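**Black screws on a black bracket, how do you keep track of them?**

**Bereket Adugna**

Hello all. I repair small things at home, mostly in the evening after 8. My problem is with screws. I took apart my old Rasero coffee grinder in July and when I closed it, I had 2 screws left on the table. The grinder runs, but it makes a new noise that I do not like. Do you have a method that is cheap? I don't want to buy a magnetic mat if a piece of paper does the same job.

**Wubit Kassa**

Paper does the same job, I use it for years. Draw the part in a simple way, make a hole with the pencil where each screw goes, and push the screw in the hole. Write the step number beside it. For long jobs I use thick carton - it holds better. 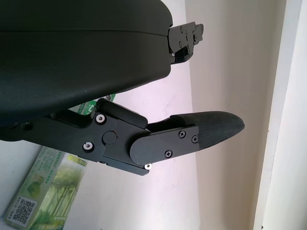

Dark screws are the difficult ones, and most people lose them because they work under one lamp from above. Put a second lamp low, from the side, so that the heads give a little shine. On a black metal bracket with small slots and three small dark screws, like the one near the top in my photo, a head and a slot look almost equal when you are tired. I touch each head with a white paint pen before I open anything. The pen from Notgate cost me 755 in my money and it still writes.

About your noise: open the grinder again, please. A short screw in a long hole can touch nothing and then the cover shakes.

**nigatu582**

just use an egg box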